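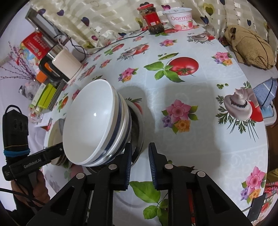
Striped bowls and a white plate on a table.

Nernitville dish swap pilot gets a second season, but the savings are still a guess

The town of Nernitville will keep lending out free dishes for block parties and family gatherings through next May, after a vote on 2nd August that took less time than the parking item before it.

Under the program, residents can borrow plates, bowls and cups from a counter at the Sollier Street library annex and bring them back within two days. The idea is to cut down on paper and foam plates going into the trash. The town says 3837 pieces have gone out since the pilot began, and that 76 households have used it at least once.

Those are the figures the town likes to quote. The one it does not have is how much trash the program has kept out of the landfill. A memo handed out before the vote says the lending counter has "meaningfully reduced single-use waste," but there is no weight given, no before and after, and no word on how anyone would know. Asked about it, town waste planner Zihan Tang said the hauler does not sort party trash from the rest of what it picks up.

"We know what went out the door," Tang said. "We are assuming people would have used paper otherwise. I think that is a fair assumption for most of them."

Maybe so. But some of those borrowers surely own plates already, and a family that picks up a dozen extra bowls for a cookout may have been planning to wash dishes anyway. A short survey at the counter could have asked. None was done in the first season, and the plan approved this month does not call for one.

Then there is the washing. Dirty dishes are driven to a rented kitchen in Plullard, about 12 miles away, and driven back clean. The memo counts the cost of the van but leaves out its fuel when it talks about the environment. Hot water and soap do not come up either.

Breakage is another soft spot. Borrowers sign a form promising to pay for anything chipped or lost, yet the town has not billed a single one. Tang said losses have been "low" and that replacements mostly come from donated sets, so there was little point in chasing people over a bowl. A written count of broken pieces was not in the packet.

None of this means the program is a bad one. People who use it seem to like it, and the counter was busy on a recent afternoon – one woman from the Hou neighborhood was on her third visit. She said she came for the price and had not thought much about the landfill.

The counter will keep its current hours. Tang said a report on the second season will go to the town next May.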